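Home | Posts | Projects | Reading list | About | RSS

This site uses cookies to remember whether you've closed this banner. OK | More info

Randomize everything (or don't): what a month of sim training taught me

April 12, 2019

So I finally have a result worth writing up, and it's a bit of a weird one, so bear with me.

If you've been reading for a while you'll know I've spent most of this winter on the cupboard-opening project, or as my partner calls it, the door thing. The idea is that we train a policy entirely in simulation, on images from a camera mounted near the gripper, and then see how much of it survives when you put it on a real arm. The group calls the simulator setup Veres and the actual policy code Relside, and please don't ask me why, both names were here before I was.

Anyway! The usual recipe for this sort of thing is domain randomization. You change the colours, the textures, the lights, the camera position, the lot, every single episode, so the network never gets a chance to fall in love with one particular shade of grey. The real world is then supposed to look like one more odd variation. It's a lovely idea and it does work. But it's also slow as molasses to train, and I had a hunch we were randomizing a bunch of stuff that didn't matter and barely touching the stuff that did.

My plan in March was pretty simple. I split the randomization into four groups: surface appearance (colours and textures), lighting, camera pose, and geometry. Then I trained policies with one group switched off at a time and everything else left on. Three seeds each, four ablations, so 12 runs, plus the baselines I already had sitting on disk from before Christmas. I wrote a little scheduler script, went for a skate, came back, and discovered I'd launched all of them with the same seed. Cool. Killed them, fixed the script, launched them again, and had a beer instead.

Babatunde Briggs, who sits across from me and has way more patience for this than I do, bet me a box of Timbits that turning off the textures would sink it. That's the one everybody talks about, right? All those papers with the psychedelic checkerboard tables. I put my money on lighting, mostly to be difficult.

We were both wrong. Turning off texture randomization cost us next to nothing. Lighting hurt a little more, but the seeds overlapped enough that I wouldn't swear to it in front of a judge. The one that really tanked was camera pose. With the camera fixed in exactly one spot during training, the policy was gorgeous in the matching sim and then useless the moment I nudged the viewpoint by a couple of degrees. It would reach confidently for a place where the handle wasn't, close on air, and carry on pulling as if everything was going great.

I sort of knew this would matter, but I hadn't appreciated how much. When the camera rides on the arm, the fingers are always in view at the bottom, and I'd assumed the network would use them as a reference and work out where things were relative to the gripper. That's what I would do! With a fixed camera it doesn't need to, though. It can just memorize that a blob at such-and-such a place in the picture means move left. Shift the camera and the fingers and the background both move, by different amounts, and the memorized thing falls to bits.

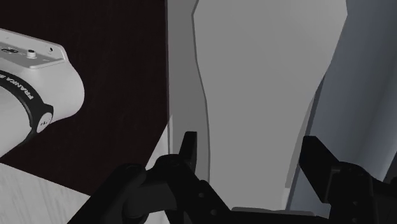
I went looking for evidence of this instead of just telling myself a nice story, so I did the laziest interpretability thing possible and slid a grey square over different parts of the input to see when the predicted action changed. For the policies trained with camera jitter, covering up the fingertips made the output go haywire. For the fixed-camera ones, you could hide the fingertips completely and the action hardly budged. They were steering off big vertical edges in the background. I made Babatunde come over and look at it twice.

Then Thảo Đinh asked the annoying good question at group meeting, which was whether the camera result was only a result about *our* camera. Fair enough. We have one mount, one field of view, and a simulator that renders everything squeaky clean. A lens with a lot more distortion could tell a different story, and so could a camera parked off to the side on a tripod, where the gripper only wanders into view now and then. I don't have an answer for her yet. I've got the side-view runs queued up, but the cluster is jammed with other people's thesis deadlines and I'm trying to be a good neighbour.

What I could do quickly was the budget experiment. If camera pose is doing the heavy lifting, then maybe we can skip most of the texture business and get to the same place with fewer episodes. So I trained a slimmed-down version with lots of camera jitter, modest lighting changes and a small fixed set of 14 materials for the cabinets and counters (greys, a pale wood, a really dark wood, nothing wild). It reached the same sim success rate as the full kitchen-sink version after 3,220 episodes. The kitchen-sink version needed more than double that. I checked the logs over and over for a bug, because results that tidy make me nervous, and then I got Thảo to check them as well. She found a plotting mistake, but it was on an axis label, so I'm calling that a pass.

A few practical bits, for anyone trying the same thing:

Jitter the camera per episode, then add a tiny bit per step too. Per episode alone got us most of the way, but the per-step wobble helped on the real arm, where the mount flexes a hair when it changes direction quickly.

Don't jitter it so much that the fingers leave the picture. I did that by accident with one config and the policy got strangely timid. It would drift up to the handle and hover.

Keep the rotation and translation ranges separate in your config. I had them tied to one "amount" knob for ages and it hid the fact that rotation was the bit that mattered for us. Untying them took me ten minutes and I'd been putting it off since the fall.

If your sim renders faster with simple materials, use them first. Our renders of plain panels with soft shading look kind of boring, and I used to feel bad about that, like I was cheating. I don't feel bad any more. You can always dress things up later once the rest is working.

Now, the real arm. I've been avoiding this part because the numbers are small. We've only got the test cabinet for a few hours a week, it's shared with the Purnimard folks down the hall, and every reset is done by hand (mine). I ran the slim policy on the door and it opened it more often than the full one did, but with so few tries each I don't want to make a big song and dance of it. The failures were also different. The full policy mostly failed early, missing the handle. The slim one mostly got a grip and then slipped off partway through the swing, and I think that's a contact problem, nothing to do with vision at all. Our simulated friction is, let's say, optimistic. The handle in Veres might as well be covered in glue.

So that's next on the list. I want to randomize friction and hinge stiffness properly, and I want to do it the same way, one group at a time, so I don't end up with another enormous pile of knobs that I turn out of superstition. I'd also love to try a recurrent policy, so it could figure out how stiff the door is while it's pulling. Babatunde thinks that's overkill and that a decent force limit would fix it in an afternoon. He may well be right, but he was pretty sure about the textures too.

I'm giving a short talk on all this at the Evville robotics meetup, assuming I can get the slides under 12 minutes, which based on my practice run last night is a big assumption. If you're coming, say hi! I'll post the configs and the occlusion plots once I've cleaned up the repo a bit. At the moment there's a folder in there called "final_final_use_this" and a second one called "no_this", and I need to work out which of them made the plots before I let anyone else near it.

Oh, and neither of us won the Timbits, so we bought a box and split it. I got stuck with the plain ones.

Get new posts by email. No spam, unsubscribe whenever you like. Subscribe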